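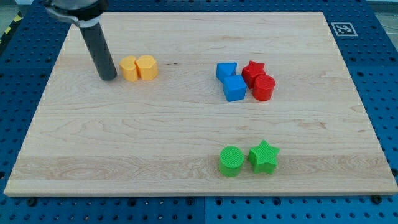
Shed arm, block sorting

Orhun Gezer keeps telling me this arm will tidy a bench by itself one day. I have my doubts, but I said I'd put up the gallery, so up it goes. The job is simple enough to say: put blocks of the same colour together. Recep Uysal wrote the code and I do most of the swearing. We're calling it Stosto until somebody comes up with a better name.

Posted 7 Feb 2024

Green cylinder and green star, near the front edge of the maple. Close, but not touching. Recep counts that as a pair. I'd want a rule written down before I counted anything.

Yellow pair, right beside the arm. These two do touch, so no argument from me.

Blue and red are bunched up in one group. Each colour has its mate, fair enough, but would you call that sorted? Orhun would. My four-year-old would want a gap.

We've logged 241 runs since October and the arm has cost us 600 dollars in parts, which buys a lot of sorting by hand. Next job is a proper scoring rule, and I'm writing it this time.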